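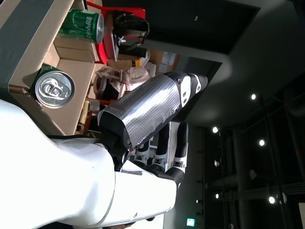 I got the job at Plandance because my cousin's roommate quit it, and for the first two weeks I told my mother I worked in beverages. It was sort of true! I sat in a big dark hall with round lights in the ceiling and I put cans in a box, all day, using somebody else's arms. The arms were white and glossy and had silver tape around the forearms, and the fingers were black with little white bands at the joints, and by the end of my first week I had started to think of them as mine in the way you think of a rental car as yours. You know where the wipers are. You swear at it by name. Its name was Astesetti, which was the name of the whole setup and also, according to Darius, the name of a boat the founder used to own.

Here is how a day went. I wore the gloves, Astesetti wore the hands, and whatever I did it did a hair later. Pick up a can, put the can in the box, pick up the other can, put that in the box, take my hands off, press the pedal. That was one example. Then Sushil Dubey walked over in his socks (he took his shoes off at noon, every day, it was a whole thing) and put the cans back out on the table in slightly different places, and we did it again. Sushil was very proud of his different places. He said if he left it up to the rest of us there would be three kinds of table in the world and the robot would faint when it met a fourth.

At the end of the day Hanna Ostrowski went through everything we had recorded and marked it good or bad. Good ones went into the pile that the model learned from. Bad ones went somewhere else, I never found out where. I pictured a basement.

I should say I was fast. I'm not bragging, there was a whiteboard. I could do a full example while Darius Mets was still fussing over his first grip, and Darius had a master's degree. Obed Korletey ran the floor, and he would stand behind me with his coffee going "mm, mm, nice," like I was playing piano.

So it was a surprise when Hanna pulled up a chair in March and said, "Can I show you something about your cans?"

The thing about my cans

She had a bunch of my recordings lined up on her laptop, playing all at the same time in little squares. Sixteen of me. Well, sixteen of Astesetti's hands being me.

"Watch the second can," she said.

I watched. Every hand went down, closed on the can, and stopped. Just for a second. Then a tiny half turn to the left, and after that it went up and over into the box.

"What are you doing there?" she said.

"Picking up a can."

"No, the turn."

I had no idea I did a turn. I said maybe the glove was sticking. She played me some of Darius, and his didn't have it. She played me some of Comfort Dankwa, who worked the evening shift and who I had met exactly once, over a microwave, and Comfort didn't have it either. Comfort went at a can like she was late for a bus.

"It's not bad," Hanna said. "They're all marked good. I just want to know if you're doing it on purpose."

I told her no, and I told her I'd stop. Then I went back to my station and did four in a row with the turn in every one of them. It is very hard to not do a thing you didn't know you did. I tried to go slow and I tried to go fast. I tried humming.

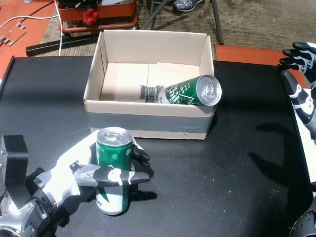
Can number two, left hand.

It was that second can that got me every time. The first one I'd drop in however, on its side, feet up, who cares. The second one I'd have standing there in my fingers by the corner of the box and my whole body would go quiet, and around it went.

I asked Sushil if he'd ever noticed. He said sure, he'd noticed in January, he thought it was my signature.

"You never said anything!"

"I thought you knew your own signature," he said, and went to move a can an inch to the right.

It took me until the bus home to get it. There was a woman across from me with a grocery bag in her lap, and she took out a jar and turned it so she could read it, and I felt my own wrist go.

My mother ran a store when I was little. Four aisles, a bad freezer, a bell on the door. It was called Drilov's because the man before her was called Drilov and the sign was paid for. My job, from when I was six, was facing. You know facing? You pull everything up to the front of the shelf and you turn the label out. Soup, beans, evaporated milk. She used to walk behind me with one finger and fix the ones I'd missed, tick, tick, tick, a little turn to the left. She never yelled about it. She just fixed it, and you felt the whole aisle looking at you.

I had been facing the second can. The front of it, anyway, toward where a customer would be standing if there was a customer. The first one I guess I didn't count because it was going to get lain on.

I called her that night. I finally told her what the job was, with the gloves and everything, and she was quiet for a while and then she asked if they gave me lunch.

The count

Obed had promised Atallah a number. Atallah was the customer, some kind of warehouse outfit, I only ever saw the name on the paperwork, and the number was 191 good examples of two cans into one box. By Wednesday afternoon we had 183. Eight to go! We could have done it before dinner. Obed had already said the word "pizza."

Then Hanna came out of the back and said she wanted to pull 50 of mine.

I'm going to be fair to Hanna. She laid it out nicely. The model they'd trained on our first batch had picked up the turn, she said. It did it on its own now. It would pick up a can with nobody in the gloves at all, and stop, and do a half turn to the left, and then put it in the box. Only it didn't know what a label was, so it would do it to a can that was already facing out, and turn it away. And sometimes it did it twice, like it had lost its place. It was costing a second or more each time, and Atallah was paying for seconds.

"So it's wrong," Obed said.

"It's not wrong, it gets them in the box," said Hanna. "It's extra."

Darius said you could think of it as style. Everybody looked at him.

I asked if I could see it. I don't know why I'd never asked before. We made the stuff all day and it went off down the hall, and it hadn't crossed my mind that there was something on the other end doing it back. Hanna shrugged and set it up on my own station. I hung the gloves on their hook and stood next to Sushil with my hands in my pockets, because they felt sort of loud.

The arm came up. It reached out over the table, slower than me, a bit shaky, like somebody walking down to the basement in the dark. It got the first can and put it in any old way. Then it went for the second one, and closed, and stopped.

I swear I held my breath. Tick, to the left.

"There she is," Sushil said.

He meant me, obviously. He'd never met my mother.

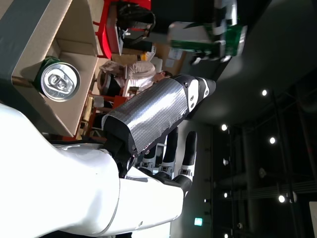

Thursday

They pulled the 50. Of course they did. Obed asked me, which was decent of him, but it was the kind of asking where the pizza's been canceled already.

What I got was the job of doing them over. I sat down at eight in the morning and Hanna sat beside me with a ruler, and whenever the hand stopped over the second can she tapped the desk, and I pressed the pedal to throw that one out and we started again. I threw out so many. By ten I'd gotten a clean one. By lunch I'd gotten a string of them, and I can tell you how, I did the second can with my eyes on the exit sign. If I didn't look at the can I didn't care which way it was facing. Comfort came in early to help and she went through hers like a mower, God bless her, and told me about her sister's wedding the entire time.

We hit the number at a quarter past six. Obed wrote it on the whiteboard and drew a box around it, and Darius clapped.

I was last to pack up. Sushil was putting his shoes on. There were cans all over the side table from the day, every which way, and I had my coat on already and my bag on my shoulder.

"Leave them," Sushil said, tying his lace. "I only have to mess them up again tomorrow."

I said I know, I know, go home. And I did the front row, and then I did the ones behind it.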